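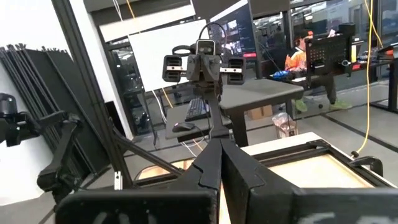 Teaching the arms at Rekeo: your questions

I get a lot of mail about how we show our two-armed robot a new task, so I've put my usual replies in one place. Last updated June 12, 2021.

Do you write code for every task?
Nope! I hold a pair of handles, move my hands, and the arms copy me. The computer saves the joint positions and the video while I do it, and we train on that later.

Can't you just push the arms around by hand?
We can, and for slow stuff I still like it - wiping, say, or opening a drawer. The trouble is that my own sleeves end up in all the wrist video, so for most tasks I go with the remote handles.

How many tries does it take?
Depends on the task. Our cable-plugging set has 443 good runs in it, and folding took more than 2000 (my shoulders remember every one).

What if you mess up halfway through?
If I drop something and pick it up again, I keep the run. If I bump the table or freeze up, I toss it. Archana Tripathi is stricter than me about this and we argue.

Do you look at the robot or at a screen?
Both, but I'm trying to use the screen more. If I can't see the part in the wrist view, the robot won't either, and then I've taught it to guess.

Can I come and try it?
Sure, we'll have visitor slots again in October. Write to Thierry Lemaire and tell him if you're left-handed, so he can swap the handle settings before you get here.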